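Egan workshop, monthly bench check
October 13, 2024
Checked by: Pádraig Quinlan

Extinguisher — OK, tag good to January.
Exit light, rear door — out. Bulb ordered from Latine.
Outlets 1 to 28 — tested, 3 fail. Taped off, dont use.
Extension cords — one nicked, binned.
First aid box — low on burn gel.

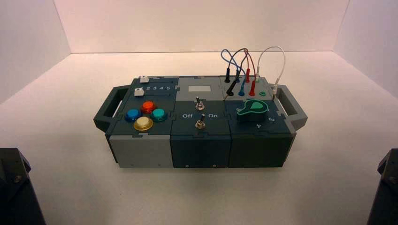 Lifting and carrying next. Shelf limit sign says 66 lb, fine, but top shelf bows in the middle — move the heavy stuff down. Anything on the benches that gets carried around should have a proper handle at each end, like the three-module board with the dark loops. The Posix meter case still has one handle, and its cracked. Replace before next check.

Floor — mat curling by the sink, trip hazzard. Retape.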